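January 2020
Workshop notebook, Skakside, long table

Started on the storage boxes for the Runa order. The plan is one open box per shelf bay, no lids, so people can drop things in and take them out with one hand. Flandik wanted lids at first. We talked them out of it in March, and I still think that was right, but it means the front panel has to be low enough to reach over and high enough that soft things don't slump out.

Glued up two boxes yesterday and left them clamped overnight. Both came out square. The second one has a small gap at the back left corner where I was short on glue. Filled it and will sand tomorrow. Inside faces got one coat of hardwax oil, outside faces none so far. I want to see how much the bare wood marks with handling before deciding on the finish.

Edges: the first box had the top edges left sharp from the saw. Fabric caught on them straight away. Took them down with 120 and then 240 by hand, and nothing snags now. Do this before glue-up on the rest, it is a pain to get into the corners afterward.

Packing tests on the long table for the rest of the morning. Rigid things are no trouble. Tins and cartons sit flat and you can see what you have. Bags are harder. A padded bag laid parallel to the sides goes down to the bottom and then there is no edge to get hold of. 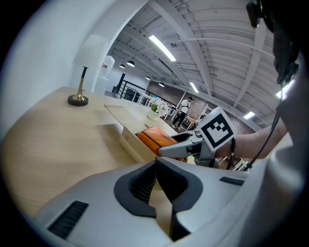 Laying the bag on the diagonal works better. One end stays up near a corner and there is room to get under the edge when lifting it back out. It wastes space, so for the deeper bays we would get fewer bags per box than Bunnag put in their layout. I would take that over having people dig around. Wrote to them with the change and am waiting to hear.

Tried the same thing with a folded towel and with a half-full bag of rice. The towel doesn't care which way it goes. The rice spreads until it fills the floor of the box whatever you do, so rice and flour should go in the narrow box, standing up.

Light: the overhead tubes flatten everything and you can't judge the grain or the glue lines under them. The table lamp with the white shade is good enough for checking joints if you bring it close. Please leave it on the long table, and put it toward the back so the cord stays out of the way. The base is heavier than it looks.

Table top has picked up two new scratches near the front. Put a blanket down before sliding boxes around. I will oil the top when this order is out.

Material check: enough side stock for 14 boxes, enough front panels for 4. The panels are the holdup. Supplier says next delivery is on its way but gave no day. If they don't show up I can rip some from the wide boards left over from the bench job, though the color is a bit darker and it would show next to the others.

To do:
sand corner on box two
ease edges on all remaining sides
second coat inside, leave outside bare until Flandik answers
cut one front panel a little lower and repeat the bag test
more 240 paper, we are on the last sheet
felt dots for the undersides, the clear ones peeled off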